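Module project, second submission, 28/07/2022
Group: Éabha Tierney, Umut Toprak, Sigrún Þrastardóttir
Supervisor: Bahman Najafi

# Timing Drift and Battery Life in Rolling-Code Garage Door Remotes

## 1. Background

A rolling-code remote sends a different code each time its button is pressed. The receiver holds the same secret key as the remote and a copy of the press counter. When a message arrives, the receiver decrypts it, compares the counter with its own stored value, and opens the door if the difference falls inside an accepted window. If the remote has been pressed many times out of range, the counter moves past the window and the remote must be resynchronized, normally by two presses in a row.

Users tend to report this fault as a dead battery. The two faults feel the same from the driveway: the button is pressed and the door stays shut. Our project asked whether they can be told apart without opening the remote, using only the signal it sends.

## 2. Hardware

Two remote types were tested. The Vulero is a single-button unit with a coin cell. The Baird has four buttons and uses the same size of cell. Both transmit in the 433 MHz band with on-off keying. The receiver was a Fekell door controller with its relay output wired to a logic input, so that a door command could be logged without a door.

Signals were recorded with a low-cost software-defined radio connected to a laptop. The antenna was a quarter-wave wire on a ground plate. Remote and antenna were kept 2 m apart for every recording, with the remote flat on a foam block. In the first submission the remote was held by hand, and the received level changed with grip by more than the effect we were trying to measure. Those recordings have been dropped.

A bench supply replaced the coin cell in all voltage tests. A 10 ohm resistor was placed in series to imitate the higher internal resistance of an aged cell. This is a simplification, as the resistance of a real cell also changes with load time and temperature.

## 3. Method

Each remote was stepped down from 3.2 V to 2.0 V in steps of 0.1 V. At each step the button was pressed by a small solenoid and the full transmission was saved. For each transmission we extracted:

- the length of the preamble
- the mean bit period
- the carrier frequency at the start and end of the message
- the peak level relative to the 3.2 V recording
- whether the Fekell relay closed

The bit period was found from the spacing of rising edges after envelope detection. Messages with fewer than half of the expected edges were marked as incomplete and left out of the timing average. They were kept in the relay results.

For the counter test, the remote was pressed repeatedly with the receiver switched off. The receiver was then switched on and the remote pressed until the relay closed. This was repeated with increasing numbers of missed presses, up to 800.

In total, 2,265 transmissions were saved across both remotes. 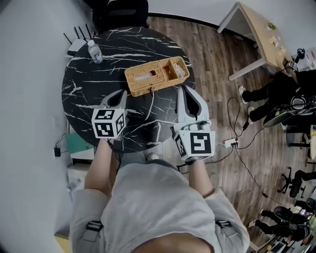

*Figure 1. Two hand-held grippers with printed marker cubes, held over a round black table.*

## 4. Results

### 4.1 Supply voltage

The Vulero showed a steady increase in bit period as the voltage fell. Its bit clock comes from an RC oscillator inside the encoder chip, and this behavior is in line with what we expected. The receiver measures the preamble and adjusts to it, so the relay continued to close well after the drift could be seen in the recordings. Below 2.3 V the last part of the message was often missing.

The Baird showed almost no change in bit period. Its level dropped sooner than that of the Vulero, and at 2.2 V the controller inside the remote reset during transmission. The recording then contains a preamble, a short part of the message, and a second preamble. This double preamble was present in every Baird recording at 2.2 V and in none above 2.4 V.

Carrier frequency was not useful for either remote. The shift between the start and end of a message was smaller than the spread between repeated presses at the same voltage.

### 4.2 Counter offset

With a small number of missed presses, the relay closed on the first press. Past the first window, it closed on the second of two presses. No offset that we reached locked out either remote for good. Waveforms at high offsets could not be told apart from those at low offsets in level, bit period, or preamble length.

## 5. Discussion

A complete message with normal timing and no relay action points to the counter, the pairing, or the receiver. A stretched or shortened message points to the supply. The rule worked for both remotes, but the limit has to be set for each model. A single limit on bit period would find a weak cell in the Vulero and miss it in the Baird.

Fergal Mac Suibhne pointed out at the interim review that a worn button contact can also shorten a message. We did not test this. A bouncing contact should give gaps at irregular positions, while the losses we saw from low voltage were mostly at the end.

## 6. Remaining work

1. Repeat the voltage steps with aged coin cells in place of the supply and resistor.
2. Record at low temperature, to match use in January.
3. Add a worn-contact test using a switched series resistor.
4. Move the edge detection script to a fixed threshold. The current one adapts too quickly during the preamble and has to be restarted by hand after an incomplete message.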